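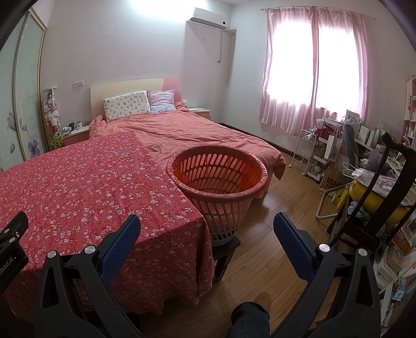
Robot Learning from Demonstration
Handout 9: Collecting data with a hand-held gripper
Course page, Mandville. Notes by Wilma Leckie. Last change: Dec 9, 2018

Please read this handout before the lab. It continues Handout 8, where we compared teleoperation and kinesthetic teaching. The formulas are kept short, and the derivations are in the reader.

1. The idea of the method

In teleoperation a person moves a real robot from a distance. The data fit the robot well, but the robot must be brought to every place where we want to record, and for a home this is very difficult. With a hand-held gripper we leave the robot in the lab. The person carries only the fingers and a camera, and does the task directly with them. Later we train a policy which receives the camera view and gives the motion of the fingers.

For this to work, the fingers in the hand of the person and the fingers on the robot must be the same, and the camera must sit at the same position relative to them. Then a view during recording and a view during execution look alike in their lower part, where the fingers are. The rest of the view is the room, and the room is allowed to change. We even want it to change.

2. What is recorded

For every time step t we store
o(t), the camera view
p(t), the pose of the gripper in a fixed reference
w(t), the opening between the finger pads

The pose is not measured directly. It is estimated from the camera motion, and this estimation needs texture which does not move. A plain wall close to the camera gives few features. A bed cover with a small pattern gives many, but cloth can shift when the person touches it, and then the estimate follows the cloth and not the room. Therefore we check the pose track of every episode before we use it.

The action is defined as a relative pose: where the gripper will be some steps later, seen from where it is now. With this definition it is not needed that two rooms share one coordinate frame. Students often forget this point in the written exercise.

3. Grasping of soft packages

The Hisberg exercise treats objects which have no fixed shape. A pack of tissues is a good case. The wrapper is smooth and reflects light, the content gives way under the pads, and the width at the moment of contact is larger than the width when the pack is held.
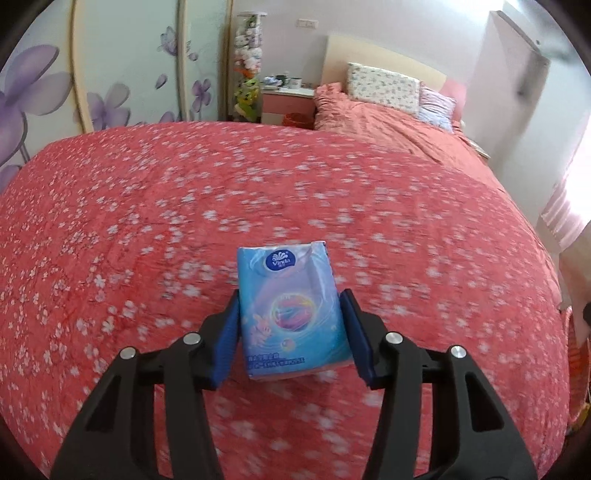 Figure 1. Tissue pack held between the two ribbed pads, over a patterned bedspread.

Let w_c be the opening at first contact and w_h the opening during holding. For a rigid box the difference w_c - w_h is near zero. For a soft package it is clearly positive, and it depends on how strongly the person presses. Two persons can show the same task with quite different w_h. If we train with the mean squared error, the policy learns a value in between, which may be too weak for some packs. In the lecture we discuss two remedies: to predict a distribution over w, or to subtract a small constant from w after contact is detected. The second one is simple and we use it in the lab.

Note also the blur. When the wrist turns fast, part of the background is smeared while the held object stays readable, as it moves together with the camera. Look at the blossoms on the right and in the middle of Figure 1. Blur of the background harms the pose estimate more than it harms the policy.

4. The Kanavport set

For the lab you receive the Kanavport set with 874 episodes. Of these, 13 are kept apart for the discussion in class, so please do not train on them. The set was started in September and is still without final labels. The split is made by room and not by episode. If the same room stands in training and in test, the test result will be too good.

5. Exercises

a) Write the relative action between t and t + 4 using the poses p(t) and p(t + 4). Show that it does not change when the fixed reference is replaced by another one.

b) Plot w(t) for one rigid and one soft object. Mark w_c and w_h by hand.

c) Find one episode where the pose track jumps. Describe the background at this moment and say what the tracker has probably followed.

d) Read the chapter by Paterson on contact detection, only the first half. Which signal is used there, and can we obtain it with our gripper?

Solutions to a) and b) are handed in on paper. For c) please send the episode number together with the plot.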